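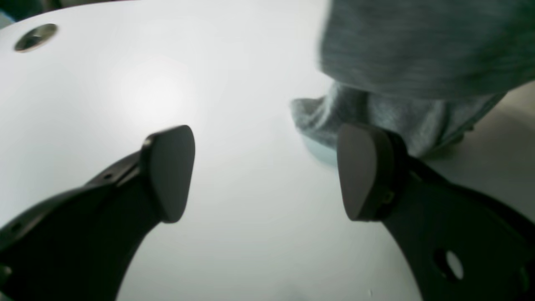 White table, rumpled gray fabric.

Blog > House Stuff > Laundry

Last updated: Tuesday, 9:15 pm

I Fold Everything on a Big White Table Now

I've been meaning to write this since the move and then I kept not doing it, mainly on account of the laundry. So. For years I folded on the bed like everyone in my family does. You dump the basket out, you fold half of it, you get tired, you push the pile to one side and sleep next to it like it's a large dog. Then you move the pile back in the morning. I did this in three different apartments and I would have gone on doing it if the new bedroom in Ovton weren't so tiny. The bed is shoved into a corner and you can only get at it from one side (changing the sheets is a whole sport, don't ask).

The table came off the listings page for a place over on Sutherland that was clearing out its desks. Seventy dollars! It's white, the corners are softly rounded, and it has one of those round metal cable hole covers set into the top. I wanted a proper laundry table at first and went down a rabbit hole looking at them. There's one from Hultimetti that costs $915 and has a pull-out ironing shelf, and I looked at it way too many nights in a row before I gave myself a talking to. A desk is a flat thing at a reasonable height. That's all I needed.

What I didn't expect was how much the white would help. My bedspread was dark and patterned and I lost socks on it constantly. On white you can see every bit of lint and every crease, and a crooked edge really jumps out at you. I'm a slightly better folder now just from being able to see what I'm doing.

OK, so the actual folding. T-shirts I've been doing the same way since high school and I'm not changing. Pants are where I had to relearn. I used to fold them in half at the knee and call it done, and they'd come out of the drawer looking like I'd sat on them. Now I lay them all the way out along the far side of the table, lengthwise, one leg on top of the other, and pull gently from both ends so the fabric goes straight before I fold anything.

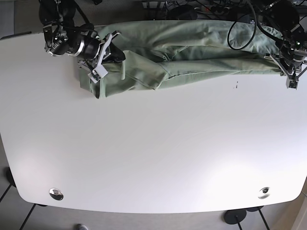 The pulling is the part that makes the difference. I skip it when I'm in a hurry and I always regret it, particularly with the soft kind of cotton that bunches up the minute you let go. Get the waistband and the hems lined up, smooth from the middle out toward the ends, then fold in half and in half again. If there's a seam that wants to twist, let it twist a little. I've wasted a lot of my life fighting side seams on cheap pants and the pants have won every time.

Sage green, by the way, has sort of taken over my laundry. I bought one thing in it, then another, and now a load comes out looking like an herb garden. It's a nice color to fold, if that makes any sense? It shows wrinkles less than navy does and it looks calm in a stack. Gray is my other one. Between the two I can do a whole basket without sorting much.

The drying rack is a Nusow, the kind that folds flat behind a door, and I do like it, but it leaves a line straight across anything heavy. My workaround is to hang pants from the hems with clips. Two clips a leg. It takes longer and I grumble the entire time – but then the folding goes faster, so I guess I'm only moving the work to an earlier part of the day.
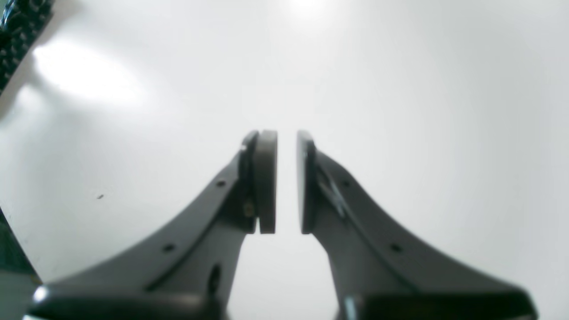 Open just a little, nothing held.

A full basket takes me 30 minutes if I don't put a show on, and a good deal more if I do. I've tried the thing where you fold each item straight out of the dryer, and I can't keep it up. I'd rather let it all pile up and do it in one go standing at the table with a podcast. Standing! That's the other big change. My back used to ache from leaning over the bed, and at table height it doesn't, or at least it complains about other stuff now.

My order, for anyone who cares: big flat things first, so towels and pillowcases. Then pants, then shirts, then the little annoying stuff. Stacks go along the back of the table and the front stays clear for whatever I'm folding. I tried stacks on the left for a couple of weeks and kept knocking them off with my elbow, so they moved. Underwear doesn't get folded. It goes in the drawer in a heap and I feel great about it.

One thing I still haven't sorted out is hoodies. The hood ruins everything. I've tried tucking it in, folding it down flat, and rolling the whole business up like a sleeping bag, and the rolling is the least bad. If you have a method, please leave it in the comments, and please don't tell me to hang them, my closet rod is already bending.

I got a question by email after the last laundry post that seemed worth putting up: 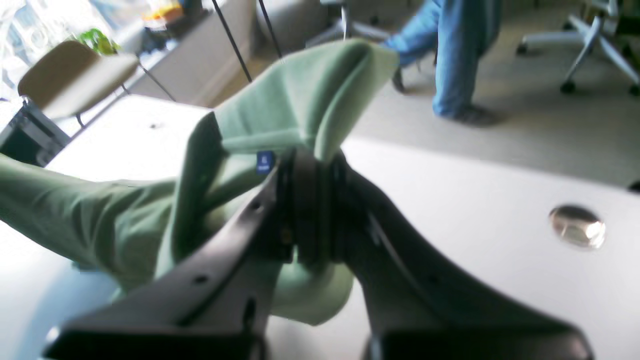
Do you fold things inside out if that's how they come out of the wash?

I turn them right side out first, on the table, before anything gets stacked. Reach in, grab the hem, pull it through and give it one good shake. The exception is jeans that are still a little damp at the pockets, which I leave inside out on the rack until morning.

Next up is the linen shelf. I have 50 washcloths in there for reasons going back to a sale in July, and they need somewhere to live.

Related posts
The drying rack finally has a spot
Moving to Ovton with too many towels
Socks: I gave up and bought all the same kind
Cleaning a secondhand desk before you use it
Small bedroom, one-sided bed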